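# Chapter 11: Comic Timing and the Edit

A joke in a film is assembled at least twice: once on the set, where the actor sets a pace, and again in the cutting room, where that pace can be kept, shortened or replaced. This chapter deals with the second stage. It assumes the terms introduced in Chapter 9, in particular *reaction shot*, *overlap* and *hold*.

The unit of measurement throughout is the film frame, at 24 per second. Editors who work in comedy tend to speak of frames where other editors speak of seconds. A hold of 19 frames lasts a little under eight tenths of a second. Most viewers cannot name the difference between that and a hold of 11 frames, but the two cuts may play very differently to a full house.

## 11.1 The Hold Before the Reaction

Suppose a character delivers a line and the film then cuts to a listener. The editor must decide how long to stay on the speaker after the last syllable. A short hold gives the laugh to the listener. A long hold gives it to the speaker, and the reaction shot then works as a second, smaller joke — or as dead time, if the first one failed.

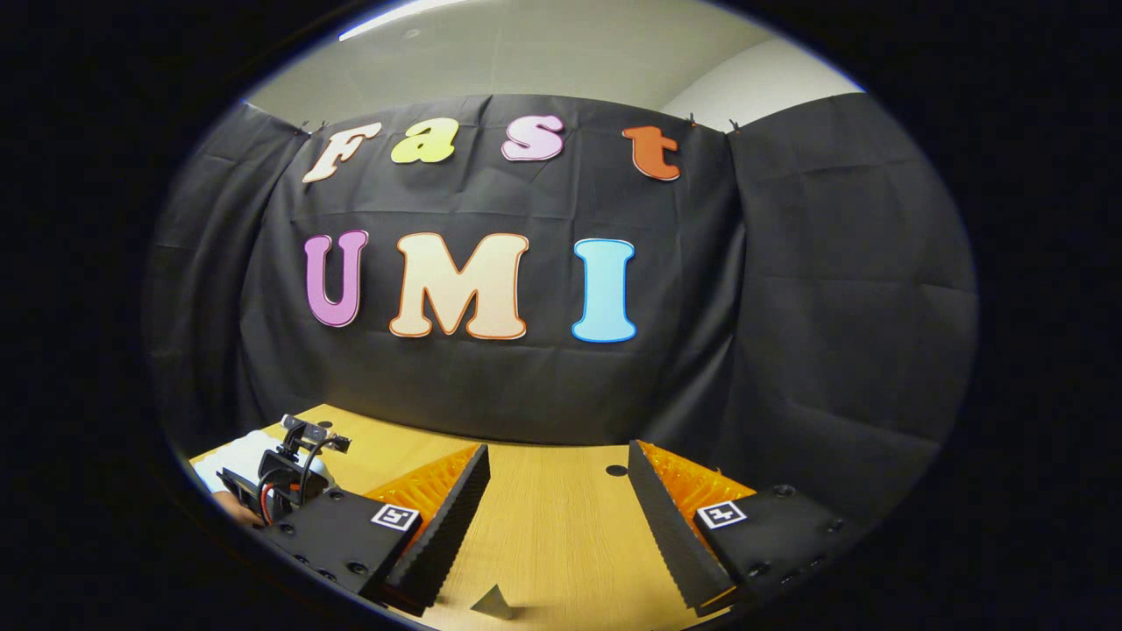 Why not cut on the last syllable every time? A cut at that point directs attention to a new face before the line has been understood, and the audience may lose the end of the sentence.

Tegwen Mathias, who edited the farce *Nundora*, prepared two versions of its dinner sequence and screened each for an audience of 200. The dialogue was identical. In the second version every hold before a reaction was lengthened, and the laughs came later and ran over the lines that followed. The release print uses the first version up to the arrival of the uncle, Ruso, and the second from there to the end of the meal.

## 11.2 Overlap

Overlap carries the sound of one shot into the next. Jankauskaitė's *Torkik* relies on it for most of its telephone scenes, where the caller is seldom on screen for a complete sentence.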